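3.2 Adding a Quotation to a Sunum Collection
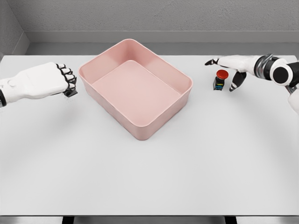
Contributors with an approved account may submit quotations from books, plays and interviews. Each entry passes through editorial review before it appears on a public page.

1. Sign in and open the Collections menu. Select the title of the book to which the quotation belongs.

2. Choose New Entry. Paste or type the passage into the Text field. The limit is 600 characters, including spaces.

3. Enter the author's name exactly as printed on the title page. Accents must be kept – "Séverine Courtois" and "Severine Courtois" are stored as two separate authors.

4. Complete the Source field with the title, edition and page number. For translated works, add the translator on the second line.

Example: Soomro, trans. Gonzalo Esteban, Vedach Editions, p. 12.

5. Assign up to five topic tags, then select Submit for Review.

Note: Omitted words are marked with three periods in square brackets. Do not use this mark at the beginning or end of a passage.

Note: Entries submitted before 2018-03-26 do not have a separate translator line. Their source details remain valid and need not be entered again.

Caution: Selecting Replace Text on a published entry removes all reader comments attached to it. Comments cannot be restored. To correct a spelling error, use Minor Edit.

If an entry is returned, the reviewer's remarks are shown under My Submissions. Returned entries may be revised and submitted again up to four times. For collections held on the Ternov server, see Section 3.4.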